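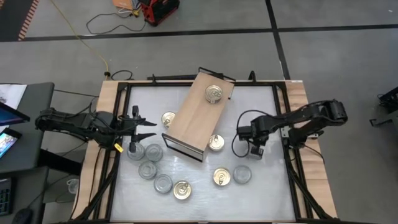 *Cardboard box and cans on the work surface.*

Olier supplies relief and seasonal staff to places that serve travellers: roadhouse kitchens, campsite shops, kiosks at swimming spots and walking trails, and small cafés attached to visitor sites. Most of our placements last between three weeks and one full season. We also take single relief shifts where the site is within 60 km of one of our bases.

The company was set up by Érica Amaral and Érica Meireles, who had both worked as kiosk managers at Hoddale. Amaral handles rosters and client contracts. Meireles handles recruitment, site checks and training. Staff and clients tend to use surnames when they ring, and the phone menu does the same.

## What we supply

Each placement is made against a written site sheet. The sheet lists opening hours, the number of covers on an ordinary day and on a busy one, the equipment in the kitchen, the type of till, and the distance to the nearest supermarket and medical centre. Sites that have never filled one in are sent a blank copy with notes. We don't roster anyone until it has been returned and one of us has read it.

Roles we currently fill:

- counter and till staff
- grill and short-order cooks
- kitchen hands
- campsite check-in and shop staff
- relief managers for sites with a single manager on leave

We do not supply bar staff, tour guides or drivers.

## Hours and breaks

Rosters are written with the meal break as a fixed entry, and the start time of the break is printed next to the shift. At sites with two or more staff on the counter the breaks are staggered by 30 minutes. At single-staffed kiosks the client agrees to close the hatch for the length of the break and to put up a sign giving the reopening time.

Closing work is counted as part of the shift. For a standard kiosk this covers cashing up, cleaning the grill and coffee machine, emptying bins, and restocking the drinks fridge. We allow 45 minutes for it. A site that regularly takes longer will see its roster altered at the next review, and the extra time is invoiced from the date it was first reported.

Timesheets go through Pimar, our own roster system. It works on a phone with poor signal and sends the day's entries when a connection is next available. Paper sheets are still accepted from two of the remote sites — they are scanned and entered by Amaral at the end of each fortnight.

In the last full season we filled 1,947 shifts. Of these, 1,096 were at weekends or on public holidays. That proportion has been steady, and new staff should expect to work most weekends during a placement. 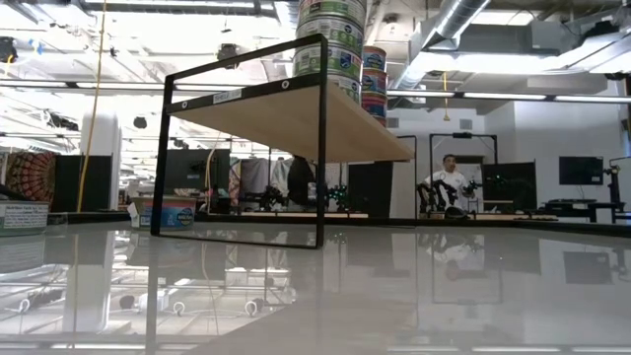 **SITES AND ACCOMMODATION**

Staff housing is inspected by Meireles before the first placement at any site and again each December. The minimum is a private room with a door that locks, a working fan or heater according to season, a shared kitchen separate from the commercial one, and a washing machine. Caravans are accepted if they are on a level pitch with mains power. Tents are not.

Where the site provides housing, rent is set out in the placement letter and can't be changed during the placement. Staff who bring their own van or motorhome pay a pitch fee in place of rent. Around a third of our people travel this way, many of them couples, and we will try to roster both at the same site if asked at the time of applying.

Fuel to and from a placement is paid up to a limit of 2,000 km in total. Receipts are needed.

**TRAINING**

New staff complete a two-day course at the Zwane base. The first day covers food handling, allergens, cash and card procedure. The second is spent on a working counter with an experienced member of staff. Cooks also do a timed service on a flat grill and a two-basket fryer. The course is paid at the ordinary kitchen-hand rate, whether or not a placement follows.

**APPLYING**

Applications are read in the order they come in. Please give dates, the roles you have done, whether you have your own transport, and any days you can't work. Sites wanting staff should ask for a blank site sheet — the same address is used for both.

Page last revised September 7, 2019.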